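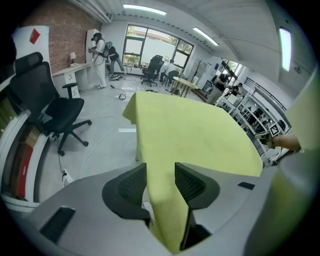 Fig. 1. Pinching the cloth at the Vunau open day. The two fingers have a mesh texture on the inside.

For my project report I picked the open day at Vunau, and I'm so glad I did! I went on a Thursday in April with Zuleica Xavier from my class, and we got there at 9 sharp (too early, the coffee wasn't out yet).

The part I want to write up is the cloth folding. You hold the gripper in your own hand, close the fingers on the yellow-green cloth and move it the way you'd want a robot to move it later. Every try gets saved as one demonstration. The team had set a goal of 1,000 demonstrations for the spring and they were at 1,034 when we left, a few of them ours - mine were pretty bad.

I thought the hard part would be the folding itself, but for me it was the grab. If I came in too high I got nothing, and if I pushed too low I dragged the whole cloth toward me. Zuleica told me to go for a spot a little way in from the hem and let a small fold come up between the fingers before lifting. That worked much better and I got nine good ones in a row after that!

I also asked how they decide which tries to throw out. Our guide said a slow try is fine, a dropped corner is fine if you pick it up again, but stopping halfway to chat is not (oops).

For the second half of my project I want to compare this with the Olteanu method from our class reader, where you steer the arm with a joystick. My guess is the handheld way is faster to learn, but I still need to test that at school.

Rutley Student Projects | Contact | Back to top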